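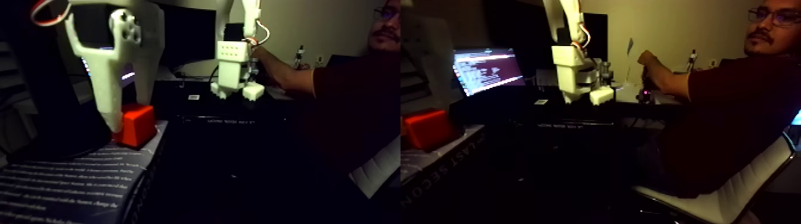

How do you decide what stays on a small work desk and what goes?

Keep whatever you touched during your last working session, give each of those things a fixed spot, and move everything else to a shelf or drawer you can reach without standing up.

Resetting a Small Work Desk in One Evening

Posted 1/16/23 by Cledwyn Rowlands

I love a desk reset. I've done it in dorm rooms, in a rented office in Birkorden with one outlet, and on the end of a kitchen counter, and it still feels great every time to sit down the next morning and have somewhere to put my elbows! This is the method I use now. It works for any desk where a computer has to share space with books, boxes, small parts and whatever project is going on that week.

Set aside an evening. Mine takes roughly 3 hours, and that includes a long break where I get distracted reading something I'd forgotten I owned.

What you need

A soft cloth, slightly damp
A dry cloth
A roll of masking tape and a pen
One empty box big enough for a stack of books
A few shallow boxes or lids for small things
Hook-and-loop ties for cables
A desk lamp, if your corner is on the dark side

Step 1. Shut things down and unplug what you can

Save your work and turn the computer off. Then follow each cable from the desk to the wall and put a flag of masking tape near the plug saying what it is. Do this before you pull anything out. I skipped it once and spent half a morning matching power bricks to things, one of which was for a speaker I'd given away.

Step 2. Move the books first

Books take up the most room and they're the easiest to carry, so you get a big win right at the start. Stack them on the floor or a chair with the spines facing the same way. Go through the stack and pull out the ones you open while you work. Those come back to the desk later. The rest go in the box for now.

A large flat book can earn its place as a work surface, by the way. I like a hard cover under small objects I'm handling — a block, a part, a box of screws — and a dark cover makes bright things very easy to spot. Put the same book down in the same place each time and you have a ready-made zone. Just don't use one you care about, or put a sheet of paper over it.

Step 3. Sort the small stuff by size

Don't try to sort by category yet. Fist-sized things go in one pile, finger-sized things in another, and anything smaller goes straight into a lid so it can't roll. Categories are much easier once you can see what you've got. I found 11 binder clips last time. I would have sworn I was out of them, and I had just bought more.

Step 4. Wipe it all down

Dry cloth first for the dust, then the damp one for the desktop. Use the dry cloth only on the monitor, and wipe gently from top to bottom. Get behind the monitor too, and along the back edge of the desk where crumbs go. Let the surface dry fully before anything goes back. Go make some tea.

Step 5. Place the monitor, then your seat

The monitor is the one thing everything else has to work around, so it goes back first. Sit down, look straight ahead, and set it so your eyes land near the top of the screen. Then push it back until your hand can almost reach it with your arm out straight.

Now stay in the chair and sweep both forearms across the desk. Whatever area you cover is your working zone. Mark the outer edge with a couple of bits of tape. I leave the tape there for a week or so. It looks silly and it helps a lot.

Step 6. Use boxes as platforms

This is my favorite part! A sturdy box with a flat top gives you a second level for free. Raising something a few inches brings it closer to your hands and your eyes, and you can keep spare bits inside. My main one is an old Jendus shoebox I covered with paper, though any rigid box will do. Test it before you trust it: press on each corner, and if it caves, fill the inside with folded cardboard.

Put a label on the front edge and another on the top. The front one is for when you're sitting down and the top one is for when you're standing over the desk hunting for something.

Step 7. Fix the light

Dim desks make people lean forward, and a desk you're hunched over never feels tidy. If your main light is behind you, your own arms will throw shadows across the work. Put a lamp on the opposite side from your writing hand, a little behind the working zone, and tilt it down until you can't see the bulb from your chair. A second small light on a counter or shelf across the room softens the contrast in the evening. I have a Konlow clip lamp that I've moved around so much the clip squeaks, but it throws a nice wide pool of light.

Step 8. Plug back in with slack

Reconnect things one at a time, reading your tape flags as you go. Leave a loose loop in any cable that goes to something you move around. Tie the rest in soft bundles behind the desk, and keep the ties loose enough that a finger fits through. Tight bends near the plug are what wreck cables.

Step 9. Bring back the books and the bits

Books you use every session go flat at one side, largest on the bottom. Then the shallow boxes, then pens. Stop when the working zone is still open. If you have things left over, they belong on the shelf, even if they lived on the desk before.

If two people use the desk

My friend Samuel and I shared one for a winter and it went fine once we agreed on a few things. Each person gets a side. The middle gets cleared at the end of every session. And there has to be space for a second chair, with room for a person to reach in from the side without knocking a stack over. Try it with both of you seated before you call the layout done.

Keeping it going

Take 6 minutes at the end of the day. Books back on the stack, small parts in their lids, cups to the kitchen. I set a timer and I'm usually done early.

Every January I go through the book box again too. Anything I haven't opened gets passed on, except for a road atlas from 2000 that I can't part with. It makes a terrific flat surface.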